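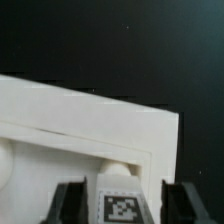
Photo: Fulgencio Lozano / Plandidia Kids

Why is white so hard to see on white?

Take a good look at the white box up there. Easy to spot, right? It's sitting against something really dark, so its corner jumps right out at you. Now look down inside it. There are rounded white things in there, and a white block too, and I bet your eyes had to slow down a bit to find them!

I love this puzzle. If everything is white, how can you see any shapes at all?

The answer is shadows. Light bounces off a white thing and heads into your eyes. When a surface faces the light, lots of light bounces back and it looks bright. When a surface curves away, less light reaches you from that bit, so it looks a little gray. Your brain is super good at this. It sees the gray creeping along an edge and says, "Aha, that's round!"

Flat things do it differently. A block has faces, and each face points its own way, so the brightness can change suddenly at the edge. A round thing changes slowly and softly. Look for soft gray when you want curves and sharp changes when you want corners.

Corners inside a box often look grayer too (peek into an empty shoebox and you'll see). The walls get in the way, so not as much light can squeeze down in there.

Want to try it? You'll need:

a white bowl or box
an egg with a white shell, hard-boiled is safest
a white eraser or a sugar cube
a flashlight
something dark to put underneath, like a navy T-shirt

Put the egg and the eraser in the box and set the box on the dark shirt. Turn the lights down low. Shine your flashlight from one side and watch the shadows get long. Then hold it up high, right next to your face, and look again. The shadows shrink and the egg almost melts into the box! I did this at my kitchen table and kept going until my arm got tired.

You can draw it as well. Get some white paper and one gray crayon, and color in only the shadows. Leave all the bright parts alone. My first egg looked like a potato, but the second one was pretty good.

Next time I'm going to try it with black things on a black tray.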